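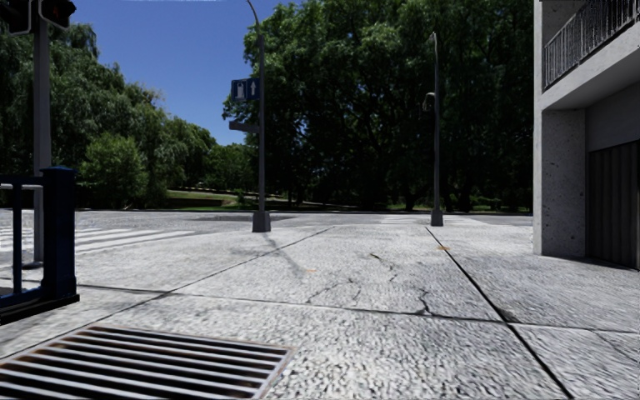 Bheki Nkuna wanted to know why Madutier went to a zone in the fourth quarter when the man defense had been working all night. Fair question. I didn't have room in the recap, so I'm putting it in a thread.

For anyone who missed it, Nernedus beat Madutier by 2 on the road in women's basketball. Madutier had a 10-point lead late in the third. Announced crowd at Suneo Fieldhouse was 2745, the best of the season for a women's game.

Start with the fouls. Madutier's starting center picked up her third just before the half and her fourth on the second possession after it. She sat for most of the third quarter. The backup played well, and that's when the lead got built.

Then the backup got her fourth too. It was a reach forty feet from the basket with the shot clock running down. Bad foul, and she knew it. Now you have two centers with four fouls each and a full quarter to play.

Nernedus had been running the same high ball screen since the opening tip. In man, Madutier's center has to come out and meet the ball handler every time. That is the play that got both of them in trouble in the first place.

So the coach went 2-3. The idea is the center stays home in the paint, the guards take the ball, and no one has to chase a screen out to the arc. I think most coaches in this conference would have done the same thing with those foul totals.

The trouble was the corners. Nernedus is not a great shooting team but they have one player who is, and they put her in the left corner and left her there. The bottom defender on that side kept getting pulled in by the cutter.

She hit three from the same spot in four possessions. Madutier called timeout after the third one. They stayed in the zone coming out of it, but cheated the wing over to her side. That slowed her down and opened up the high post.

Pavement, with a dark stain across it and a pillar at left
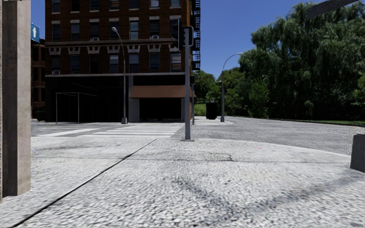
Pale gray paving, dark stain, pillar on the left.

The high post is where the game was lost, more than the corner. Nernedus's forward caught it at the foul line again and again with her back to no one in particular. She can pass. She found the short corner and she found the rim.

A few people have said the zone was tired. I don't see that on the replay. The rotations were on time for the most part. They were rotating to the wrong player, and that's practice time. Madutier hadn't played more than a few possessions of zone in any game since November.

Now the rebounding, which Bheki also brought up. Yes, it got worse. It always does in a zone because you don't have a body to find when the shot goes up. Nernedus got second chances on both of the possessions that tied the game.

The first was a long rebound off the back of the rim that bounced over everybody's head. Not much to do about that one. The second was a missed box-out on the weak side, and the putback made it even with under two minutes left.

Should they have gone back to man at that point? I would have. The center had sat, she was rested, and you can live with her fouling out with ninety seconds to go. The coach said afterward that they talked about it on the bench and decided to stick with what they were in.

She was pretty direct about it in the press room. She said the call was hers, that the zone got them stops early in the quarter, and that she would look at the tape before deciding if it was wrong. I thought that was a reasonable answer.

The zone did get stops early, by the way. Nernedus came up empty on its first three trips of the quarter. Madutier just didn't score on the other end either. If two of those possessions end in baskets, I'm probably writing about a smart adjustment.

On offense, the point guard had the ball in her hands too long. She dribbled down the clock while everyone stood on the far side. Part of that is Nernedus, who switched everything on the perimeter and took away the first pass. Part of it is a team trying to protect a lead.

They had stopped running the thing that got them the lead, a simple down screen for the shooting guard coming off the baseline. She had scored or been fouled on it all through the third quarter. She took one shot in the fourth.

Free throws: not the reason they lost. I've seen that going around. They missed two in the last quarter, on separate trips, and made the rest. The one that hurt was the front end of a pair with under a minute left, and they still got a good look after it.

About that last possession. Down 2, seven seconds, side out of bounds. The play was for the shooting guard off a double screen. Nernedus jumped it. The ball went to the second option at the elbow and she got a clean look that came up short.

No complaint from me about the play or the shot. No complaint about the officiating either. There was some contact on the drive before it, and it went both ways all night.

What it does to the standings: Madutier drops behind Nernedus and is now level with Baek. Top four host a first-round game in the conference tournament. Madutier is still inside that line today, but only on the tiebreaker over Baek from the game in December.

They go to Baek next. Baek plays faster than anybody in the league and doesn't run much high ball screen, so I'd expect to see very little zone. I'd also expect to see the starting center stay on the floor with two fouls, which she didn't do in this one until late.

The backup center question is worth watching too. There is a freshman who has hardly played since the break. When both bigs were in foul trouble I thought she might get a few minutes – she was up and had her warmup off – but she never checked in.

I asked about her. The answer was that the matchup wasn't right against Nernedus's size. That may be so. Baek is smaller up front, so if she doesn't play there I'll ask again.

One ticket note, since people keep messaging me. The school held back 700 student seats for this game and used them all. I'm told they'll do the same for the Baek return game. General admission opens at the window, same as before.

Correction to my recap: I had the third foul on the starting center in the wrong quarter. It was the second, late. The online version was fixed on 22/01/2025. Thanks to the two readers who caught it.

If you have the replay, go to the 6:40 mark of the fourth and watch the weak-side forward for the next three trips. That's the clearest look at the high post problem. I may pull some stills once I've gone through the whole quarter again.

Replies are open. I'll get to the recruiting questions after the Baek game.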